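Halonen white duvet set, king -- 4 out of 5

Posted December 14, 2020

Quick one, I have a train to catch. Bought two of these in September for the rental rooms in Widusdale, after the old Arnholm set finally gave up. The Arnholms were fine for years and then all went thin down the middle in the same month. Arnholm doesn't make that weight any more so had to shop around.

Paid 47 each on sale. Duvet cover, fitted sheet, two pillowcases. No flat sheet!! Check before you order. I didn't, and had to use up some old ones that are a slightly creamier white. Guests don't care. I care.

First wash: stiff. Like a new envelope. Second wash better, by the fourth or fifth really nice. Crisp but not crunchy. Don't judge them out of the bag. Gunvor Sandberg, who I share the laundry with, sent hers back after one night and I think she was too quick about it.

Shrinkage -- a bit. Cover lost maybe an inch in length, nothing in width. Our duvet still fits. Fitted sheet has deep pockets, 16 inches, and I have a 14 inch mattress, so there's some extra to tuck under. With a topper on it's perfect. Corners have stayed put so far which is more than I can say for the Jamell ones I tried in between. Those popped off if you looked at them.
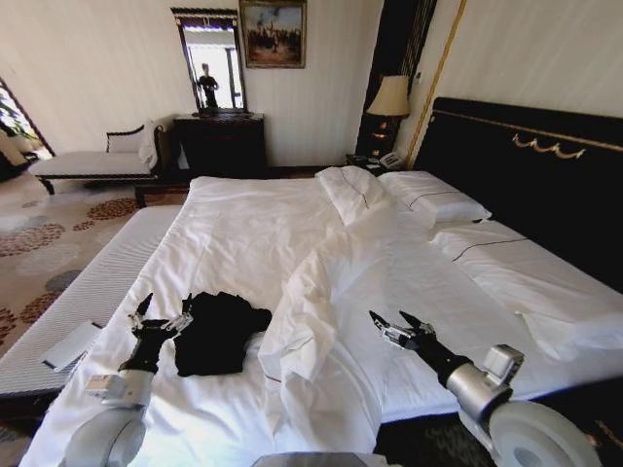 White bedding on the double, with something black dropped on it.

Stains. Everyone asks. Coffee came out with cold water and a soak. Red wine came out mostly, you'd have to know where to look. Makeup on the pillowcases is the hard one, needed two goes with the stain bar and then a hot wash. Also a warning about dark stuff: new black tshirt went in with one of the pillowcases by mistake (me) and it's gray now. Permanently. So that one is a dust rag.

Ironing: they say you don't need to. You do, a little, on the top edge where it folds over. The rest drops out if you make the bed while it's still warm from the dryer. Takes 42 minutes on medium in my machine, longer than the old set, the cotton is heavier. On the line in winter forget it.

Now the bad part. Buttons. The cover closes with buttons along the bottom, and they are small and the holes are tight, and when you're turning over rooms before noon you will say words. Snaps would be so much better. One button came off in the second wash and there was no spare in the package. Wrote to Halonen, got a nice reply from a Joar Lindholm and a little envelope of spares about a week later, so points for that. Still, put one in the bag to begin with?

Also no inside ties, so the duvet slides down to the foot end if you have a restless sleeper. I sewed in some tape at the corners. Fixed it, but I shouldn't have to get the sewing box out for a new set.

Color is a proper white, slightly cool. Hasn't yellowed. Pillowcases are the envelope kind with a good long flap, pillow doesn't creep out. Seams all straight on mine, one loose thred on a hem which I snipped.

Would I buy again -- yes on sale, no at full price. Minus one star for the buttons. If they ever do it with snaps I'll replace everything in the house.

Update: the second set is now on the same number of washes and feels the same as the first, so at least they're consistant. Still got all its buttons.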